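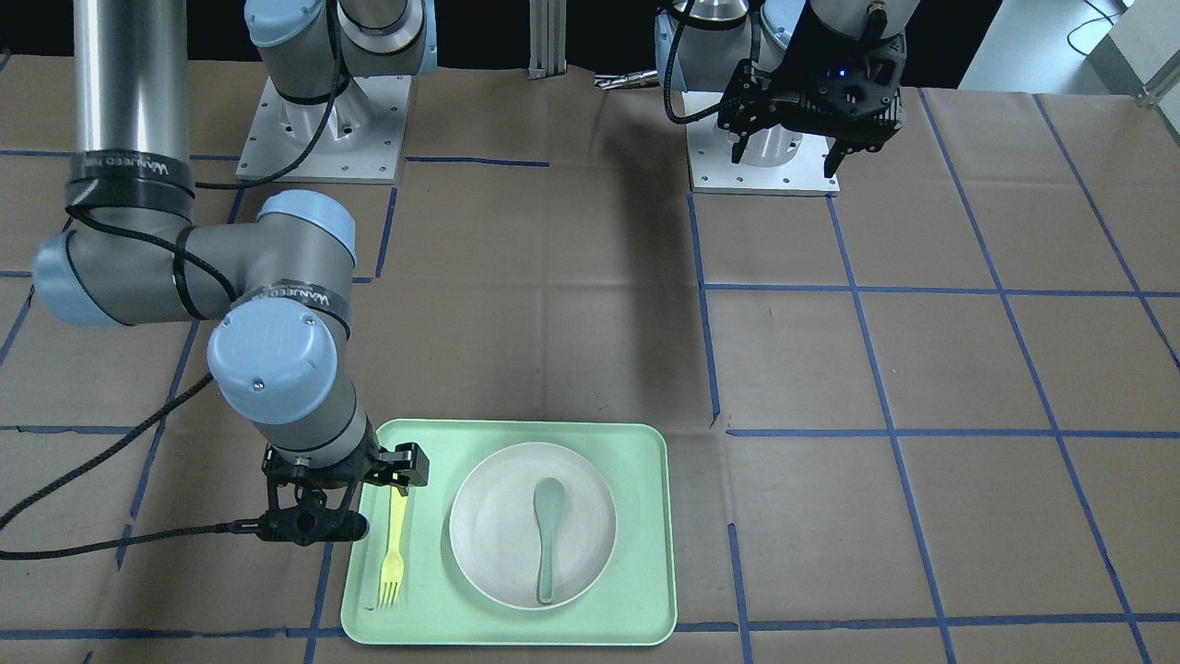

Sharing a staff kitchen when people eat and live differently

Most complaints about a staff kitchen are about mess. The ones that go deeper are usually about food rules, allergies, fasting, or a cupboard that someone in a wheelchair can't reach. These tips come from the kitchens at our Vodetti and Herrera sites, which serve 88 people between them.

Shelves and fridge

Give halal, kosher, vegetarian and vegan food a shelf of its own, and make it the top one. Drips go down. Label the shelf by what goes on it and leave people's names off. Staff shouldn't have to announce their religion to store a sandwich.

Keep a lidded box for nut-free and gluten-free items, with its own butter and its own jam. Crumbs in the shared butter are the usual culprit.

Boards, pans and toasters

Buy a second toaster, or a pack of toaster bags if money is tight. Mark one chopping board and one knife for meat-free use and hang them away from the rest. A pan that has cooked bacon can be washed until it shines and some colleagues still won't be able to use it, so set one aside and write on the handle with an oven-safe paint pen.

Wooden spoons hold on to traces of food. Use silicone or steel for anything kept separate.

Reach and grip

Put everyday mugs, plates and bowls between hip and shoulder height. Stick a rubber mat under the kettle, or swap it for a one-cup dispenser if anyone has a weak grip or a tremor. D-shaped handles are easier than knobs and take 3 or 4 minutes each to change with a screwdriver, provided the holes match.

Large print labels with dark letters on a pale background suit most people. Matt tape is better than glossy under strip lights.

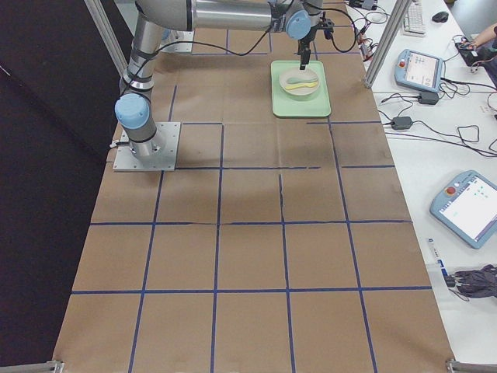
A reader from Rundellow wrote in to say that their separate shelf lasted a month before it filled up with everyone's leftover pizza, and that clearing it at the end of each day, by rota, was what finally kept it usable. They also asked us to mention fasting.

Fasting and quiet eating

Ask before you book a lunch meeting during Ramadan, which next year starts at the very end of February. Keep one table or a small room free of food if you have the space. Some people with an eating disorder, or a sensory condition that makes smells hard to bear, will use it all year round.

Cleaning up

Use unscented washing-up liquid and spray. Two sponges in different colours, one for the separate items, with the colours written on the wall above the sink. Change both every week and boil the dishcloths.

Page last checked 2024-11-01.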